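18 Jul 2023

Home late again, and too warm to sleep, so I have the window up and my feet in the dishpan and I'm going to write for a while. The laundry is still on the line. I can see it from here, going gray in the dark, and I suppose the dew will have it by morning. I was going to bring it in at six, and then at eight, and now it has become tomorrow's job, like most of what I hang out there.

It was the towels that got me thinking, because all day at the Birkano bench the talk was whether a machine could do our sorting, and on the bus home I kept wondering why everyone starts with sorting when what I'd really pay for is someone to bring in the towels. A towel is a terrible thing for a machine, though. It has no shape until you give it one. I've folded them since I was a girl and I still couldn't tell you what my hands do at the second corner, where there's a sort of flip and a tug, and how would you ever write that down for an arm to follow? Dishes I could believe in sooner. Plates are plates. My mother's gravy boat, maybe not.

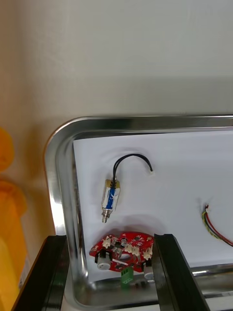 Small parts are my own line of work, and I have opinions about them that go back further than I'd like to admit. People think the trouble is the size, that a tiny thing must be hard to pick up, and it's true that a tiny thing can be, but what slows me down on an ordinary morning is wire. Wire has ideas of its own. Take that little solenoid with the blue strip, with its thin black lead looping up and over to a plug no bigger than a grain of rice, or so it seems to my eyes these days. The body of it I'd trust to a gripper tomorrow. The red board, too, for all that it's crowded with sockets and has a motor sticking out on either side, because it's stiff, and once two black fingers have it they have the whole of it. But the bundle with the red and yellow and blue all twisted together, I don't know. Pull one strand and the others come along for company. I find the connector first and let the rest trail, and it took me most of my first August there to learn even that much.

The Fuchs people have a chart up by the sink that says 94 parts in an hour is good going for a person. I did 103 once and was so pleased I bought myself a peach pie on the way home and ate it for supper. I don't see a machine keeping up with that on the tangled stuff, not yet anyway, though I notice I said the same about the label printer and now I can't remember how we ever wrote them out by hand.

I'm not against it, I should put that down in case I read this back someday and think I was being sour. My thumbs ache by three o'clock. If something wants to take the loose boards off me and leave me the wires, it's welcome, and it can have the sweeping too. I'd miss the quiet part of the morning a little, before the radio goes on.

Peaches again at the corner stand, still hard. Need dish soap, clothespins, a stamp for the water bill. The dishpan has gone cold, and I can hear the neighbor's sprinkler, so I had better go bring those towels in after all.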